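Two hands, one policy

The Lindthorpe group trains its two-arm policies on data from hand-held grippers, with no robot present during collection. Its Nemex set holds 310 demonstrations of bin-liner handling. "The bag deforms differently each time – that is the variation we need," the lead engineer said.
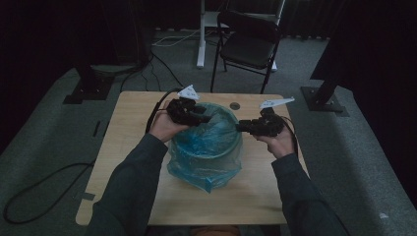

Where it fails

Of 400 test runs, 193 met the criterion. "Most errors are at the rim," the engineer said. "One side releases early."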